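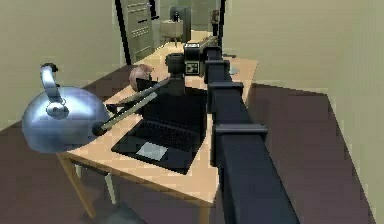 Print this page | E-mail this page

Wivville Shared Workshop: minutes of the arm group
November. Taken by Yareli Pacheco

Present: Hưng Văn, Yareli Pacheco, four others who signed the sheet illegibly. Started 7.10pm, the kettle having taken priority.

1. Last minutes. Agreed, apart from the word "finished" in item 3, which was struck out.

2. Simulation. Hưng has put a table in the simulated room, with a kettle and a laptop on it. The kettle stands at the corner and hangs partly over the edge. Yareli asked if this was a test of the arm or of our nerves. Hưng said both, and that he would move it inwards by Friday. Request for a simulated tea towel noted.

3. Reach. The fingers have to pass over the laptop to get to the kettle. Two members want the laptop shifted. Hưng wants it left, as the real bench will never be clear either. Left, by four votes to two.

4. Runs. Target is 4000 simulated attempts before anyone switches on the real arm (known as Londa). Roughly 61 done. Discussion of the word "roughly" was brief and heated.

5. Real arm. Shoulder bearing still on order from Pyo. The bracket from Lemevport came with 2 bolts missing and a leaflet for a garden gate. Yareli to ring them.

6. Money. £90 left in the tin. No spending on stickers.

7. Any other business. Whoever borrowed the long hex key, please bring it back. Bench to be swept before next time.

Closed 8.45pm.

Print this page | E-mail this page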